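How to Dry and Store Climbing Skins Between Tour Days

Apr 24, 2019
Filed under: Touring, Gear Care

Glue fails early when skins are folded damp and left in a pack overnight. The steps below apply to nylon, mohair and mixed skins with standard hot-melt glue. Glueless skins follow the maker's instructions.

What you need

- A drying line or two wall hooks
- Skin savers (mesh sheets), one per skin
- A plastic scraper
- A cotton cloth
- A storage bag that breathes

Step 1. Strip and shake

Peel each skin from tail to tip in one steady pull. Shake off loose snow outdoors. Scrape ice from the plush side only, working with the nap. Keep the scraper off the glue.

Step 2. Blot the glue side

Press the cloth flat against any wet patches and lift. Do not rub. Lint and dog hair stay in the glue for good, so use a cloth that has been washed a few times.

Step 3. Hang

Hang skins by the tip loop, glue side facing open air, with 4 inches between them. Keep them away from stoves, radiators and direct sun. Glue softens well below 140 degrees Fahrenheit and can creep through the backing. The old drying room at Prondlow had its hooks over the heater, and several pairs came back with bare strips down the middle.

Step 4. Move the air

A room with steady air flow dries skins faster than a warm, closed one. Open a window for 20 minutes after hanging, then close it if the outside air is humid. Check the tail clips last - water collects behind the rivets. 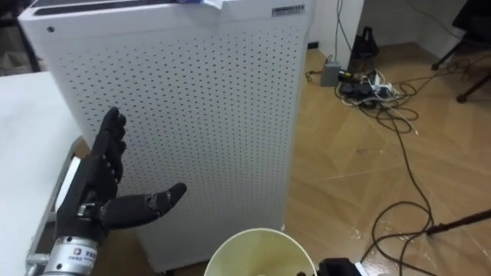 Black hand, silver wrist, and a perforated white panel behind.

Step 5. Fold

For the next day's tour, fold each skin glue to glue in 2 equal halves. For longer storage, lay a skin saver along the full length first. Roll loosely, starting at the tail.

Step 6. Store

Place the skins in the bag and keep them somewhere cool and dark. A garage shelf is fine in March but too hot by summer.

Related: Replacing a Tail Clip; Hot Waxing Skins; Perstead Hut Approach Notes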